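Naka Cabin Case review
29 May 2019

I have used the Naka Cabin Case on 7 flights now, four of them in full economy cabins, and that seems like enough to write it up. It replaces a soft bag from Birneter that lost a wheel at baggage claim last September.

The Naka is a hard shell carry-on with four wheels and a two-stage handle. I paid $200 for it. It fit the sizer at the gate both times I was asked to try it, though the second time it needed a push because I had filled the front pocket. On the smaller regional jets it was tagged and put in the hold with everyone else's bags.

Packing is simple. One side has straps and the other has a zip divider. I get three days of clothes, a pair of shoes and a wash bag into it. The divider is thin and the zip catches on the corner nearest the hinge. You learn to slow down there.

The wheels are good on airport floors and poor on carpet. On a jet bridge the case rolls away from you if you let go, and there is no brake. The Ener Trolley, which costs more, has one, and I missed it on every boarding line that stopped on the slope.

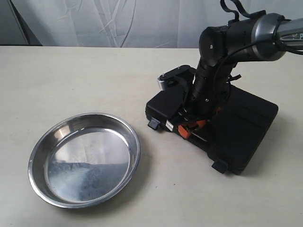

Black carrying case on a cream tabletop.

The handle has a little play when fully extended. It hasn't gotten worse. The grip is narrow, so if you have large hands you may want to try it in a store first.

Scratches show. The one trip where it was checked through to the hold left two long marks on the back and a scuff on one corner. The latch and the lock still work as they did on day one.

Customer service was slow. I wrote to Naka about a missing luggage tag and got a reply after nearly 200 hours. The tag came in the mail a week later. Setiawan, the store I bought from, would not deal with it and sent me to the maker.

I would buy it again at this price for short trips. For anything with a lot of carpet or a checked leg, I would look at the Ener first.

Rating: 7 out of 10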